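Why do shelves stand up?
Gillach Young Makers – Things at Home

A shelf is a flat board that holds things off the floor or the table. The board can't float, so something has to carry it. On many small shelves that job is done by a frame.

A frame is made of thin rods joined at the corners. The rods that stand upright are called legs. When you put a cup on the top board, its weight goes along the board, into the legs and down to the table.

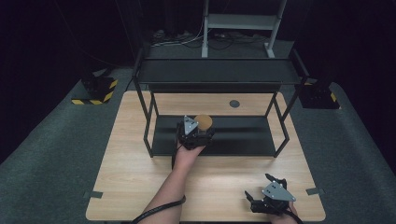 Metal is good for legs. It is strong even when it is thin, so the frame takes up little space and you can reach between the legs to put things away.

Where should things go? Put heavy things on the bottom shelf. A shelf with a heavy top tips over more easily. Light things can go higher up – but leave enough room to lift them out.
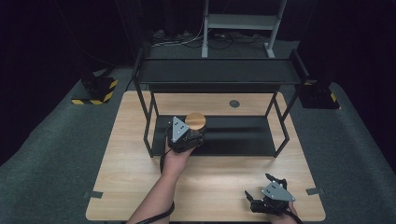 Asha asked whether a shelf with 4 legs can still wobble. Yes, it can. If one leg is a bit shorter, or the table is not flat, that leg does not touch properly. A small piece of folded card under it will usually stop the wobble.

Try it with a shelf at home. Ask a grown-up first, and take everything off before you move it.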